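Jan 21, 2020

Lekota house, second full day on the valuation model and the walk-round. Writing this up while it's fresh, as Kilian wants to start on the Bolton listings next and he'll need to know which bits of my spreadsheet to trust.

First the good news. The floor area problem is solved! Mpho spotted it over lunch. The old agent's sheet gave the internal area with the garage included, and the tax record didn't, so every price per square metre we'd worked out for that street was off in one direction or the other depending on who typed it in. I went back through all 61 sales in the file and marked each one G or N. Three of them I couldn't settle either way, so they're out until Zodwa can ring the selling agents.

With that fixed the spread closes up beautifully. I'd been blaming the corner plots for weeks. Sorry, corner plots.

Things to carry over into the Bolton sheet:
- column for garage in/out, filled in before anything else is touched
- age of roof as a year, never "newish" (I am the main offender)
- distance to the bus stop on foot, measured along the pavement. Straight line puts two of the Skiloda Road houses on the wrong side of the railway and makes them look far handier than they are
- separate line for a bathroom that has a shower but no bath. Ntombi thinks buyers round here barely care, I think families do, and now we'll have the numbers to argue with

The house itself is better than the listing makes it sound. The listing says "in need of modernisation" and leaves it there, but the layout is lovely - you come in the front and can see right through to the garden, and the small bedroom at the back gets proper afternoon sun. The kitchen is tired. Two of the window catches upstairs don't close (left side of the landing, and the box room). I ran the damp meter along the north wall and got nothing to worry about, though I'd like to repeat that in March after some real rain. The meter reads 100 on its test block, same as last time, so I'm happy with it.

Boiler: no service book anywhere. Zodwa checked the airing cupboard and the drawer under the hob. Ask the seller again.

Rental side. Ntombi has put together 167 lets from the Trendness export and it is a joy to use, all the dates in one format for once. Quick look says the three-bed places with parking go in under half the time of the ones without. I haven't split that by season yet so don't quote me, but it's a strong enough pattern that I'd put parking above the second bathroom in the scoring. Lionel disagrees. He reckons parking is standing in for "edge of town" and the effect will shrink when we add the distance column. Fair point, and easy to test, so that's tomorrow morning's job.

Also tried Lionel's idea of scoring kerb appeal blind, with each of us writing a mark before anyone speaks. Much better than last time, when we all just drifted towards whatever Mpho said. We were within a point of each other on everything except the porch, which I love and Kilian would knock down.

To do:
- Zodwa: selling agents for the missing garage answers, boiler paperwork
- Kilian: new columns in Bolton before any entries go in
- me: rerun Lekota with the cleaned areas, then the parking test
- Mpho: boundary at the back, the fence and the plan don't agree
- someone please buy a longer tape

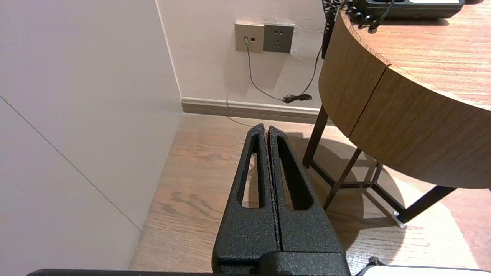
Gripper fingers together, wood floor underneath.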